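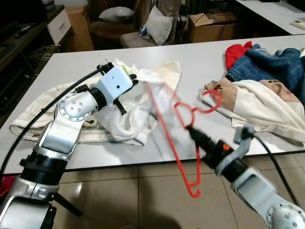
Section 4. Hanging clothes with the Jorura hangers

Before you start

Prepare a table with free space on one side. Put the clothes which wait for hanging on the other side, in one pile. Heavy pieces, for example denim, should lie at the back of the pile, so the light ones can be taken first.

Check each hanger with your fingers. If the plastic has a crack or a sharp point, do not use this hanger for knitted clothes.

Shirts and blouses

1. Open all buttons, or at minimum the top 2.

2. Lay the garment on the table with the front side up. Smooth the shoulders with your hand.

3. Hold the hanger by the hook and bring it in from the bottom hem. Do not push it through the collar, the neck will become wide.

4. Put one shoulder in its place, then the other one.

5. Close the top button and lift the garment by the hook.

Note: Thin straps go into the notches on the top of the hanger. Wide straps can stay outside of them.

Pants

1. Close the zipper and fold the pants along the middle, leg on leg.

2. Pull the seams straight, from the waistband to the hem.

3. Lay the pants over the lower bar of the hanger. If your hanger has no bar, keep them folded and store them on a shelf.

Caution: Wet knitwear must not be hung. It becomes long by its own weight. Dry it flat on a towel.

Caution: Do not pull a hanger out of the pile by force when its hook is caught in the fabric. Lift the fabric off first.

For replacement hangers please give order number 2314.

Text of this section: Ekaette Oyelaran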